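Feb 12, 2019

My Body Wants a Nap and Has Hired a Scientist to Say So

Last week my coworker Jannik Rieger forwarded me an article with the subject line "THOUGHTS???" Three question marks is a lot for Jannik, who once reported a small fire in the break room with none. The article said that people who drink warm water with lemon first thing in the morning are 19 percent more alert by ten o'clock than people who don't.

I had thoughts. My first one was: more alert than whom? I scrolled all the way down, past an ad for a mattress and another ad for the same mattress, and found the answer in the small gray type. The study had 18 people in it. Ten of them got the lemon water. The other eight got nothing at all, not even plain water, and were then asked at ten in the morning how they felt. They felt thirsty, I would imagine. I'd have scored pretty low on alertness myself, and pretty high on wanting to speak to a manager.

I should admit that I bought lemons anyway.

I am the ideal customer for this stuff. In the past year I have given up bread, gone back to bread, given up screens after nine, looked up on my phone at eleven whether giving up screens after nine does anything, and spent most of September sleeping with my feet higher than my head. That one came from a book by a man who lives on a boat. I lasted 19 nights. What I got out of it was a very clear sense of where my sinuses are.

Then there was Wakuvura. If you haven't run into Wakuvura, you don't have my aunt. It's a powder. It comes in a tub the size of a paint can and tastes like a lawn that has been told bad news. Kerttu (that's the aunt, Kerttu Koskela, she'll be thrilled to be in here) swears it fixed her knee. I asked what was wrong with her knee and she said nothing, now. I asked what had been wrong with it before and she said it was "more of a feeling." I can't argue with a recovery like that. I took the stuff for ten days and my knees were also fine, so put me down as a success story.

What gets me about the articles is how they're always written as if the whole of science got together in one room and took a vote. "Scientists say coffee is good for you." Which ones? All of them? Did they ask the ones who do volcanoes? Two weeks later scientists say coffee is going to kill you, and I picture the same room, very tense, with somebody in the back refusing to put down her mug.

My friend Mhairi Ritchie works in an actual lab, where she does something with yeast that she has explained to me four times. I asked her about the lemon water over dinner. She asked how they had measured alertness. I said they'd asked people to rate it from one to ten. She chewed for a long time. Then she asked if I was going to finish my potatoes. I took that as peer review.

She did tell me one useful thing, which was that you can find a pattern in anything if you check enough things. If you follow a few people around and write down 66 facts about them, a couple of those facts are going to line up by accident. So I tried it. I spent a week writing down everything I did along with how tired I was at four in the afternoon, and I'm ready to publish. My findings are that I am tired at four in the afternoon. I am slightly less tired on days when I wear the green sweater. I have not ruled out that the sweater is itchy.

Jannik says I should sell the sweater.

Meanwhile the lemons are in a bowl on the counter, being decorative. I drank the warm water for six mornings. It's fine. It tastes like a cup that someone rinsed badly. On the seventh morning I overslept, drank two coffees standing up at the sink and had the most productive day I've had since before the holidays, so by the standards of the field I have now disproved lemons.

I'm going to write to the boat man and see what he thinks. In the meantime, if anybody wants most of a tub of Wakuvura, it's yours. You'll have to come and get it, and you'll need to bring your own spoon, as I'm down to the one the powder didn't stain.

Comments are open. Please do not send me anything about celery, Leena Partanen. I've seen it. 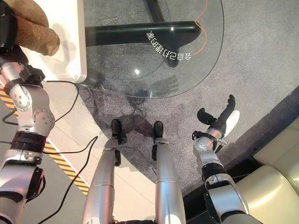 Arms, legs and a round glass table.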